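**Toy library at Gollbridge gets a longer lease, new Monday hours**

GOLLBRIDGE — The toy library on Annan Street is staying put. The town signed off on a new 3-year lease Monday night, ending a spring's worth of worry that the lending room would have to pack up before school let out.

Rent stays at $626 a month. The town had floated a higher number in the winter, then dropped it after parents filled the back rows at two meetings in a row. The lease covers the main room, the hallway closet and half of the basement, which floods less than it used to.

The library lends to any household in Gollbridge or Monine. Cards are free. Lending is for 20 days, with one renewal by phone. Late fees were scrapped last year and are not coming back, according to the notice taped to the front door.

New hours start in July. Monday evenings get added, 5 to 7:30, mostly for families who work days at the Ciline bottling plant and can't make the Saturday morning slot. Saturday stays the same. Wednesday afternoons are gone for now — low turnout, and the room is wanted for the hearing clinic anyway.

The catalog stands at 2350 items, up from last summer. Puzzles are the biggest section by far, then wooden trains, then ride-ons. The ride-ons are kept in the basement half and have to be asked for at the desk.

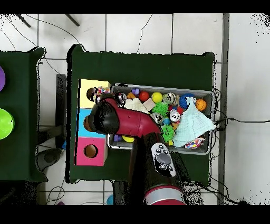

Sorting rules change too, and this is the part borrowers will notice. Toys for under-threes will be lent by the bin from now on, one bin per household at a time, instead of piece by piece. Staff at the desk say the single-piece system ate up most of a morning, with tags falling off and half the cards filled out wrong. Anything that stacks, like a shape-sorter tower made of colored cubes, gets written on the card as one toy. So bring the whole tower back, please. A missing cube means the set comes off the shelf until a replacement turns up, and replacements for the older sets are hard to find.

Bins should come back wiped down. Soap and water is fine. No bleach, it takes the color off and the smell hangs around for days.

Donations are open again after a long pause. Wanted: board games with all the pieces, dress-up clothes in bigger sizes, balls, anything for ages 8 and up, where the shelves are thin. Not wanted: stuffed animals, anything with a cord, car seats, and no more plastic kitchens. There are enough plastic kitchens. Drop off during open hours only. Bags left on the step overnight got rained on twice in April and had to be thrown out.

Parking is still a mess. The lot behind the building is closed until the water main work on Annan Street wraps up, and the town has given no end date. Street parking is free after 5, so the Monday slot should be easyer. The number 3 bus from Monine stops across from the front door, last one back at 7:50.

The lease also has the town paying for a new ramp at the side entrance. The old one has been roped off since a board gave way. Bids are due by the end of the month and the work is suposed to take a week once it starts. Strollers go in the front until then — ring the bell and someone will come hold the door.

Card sign-up is at the desk during open hours. Bring something with an address on it.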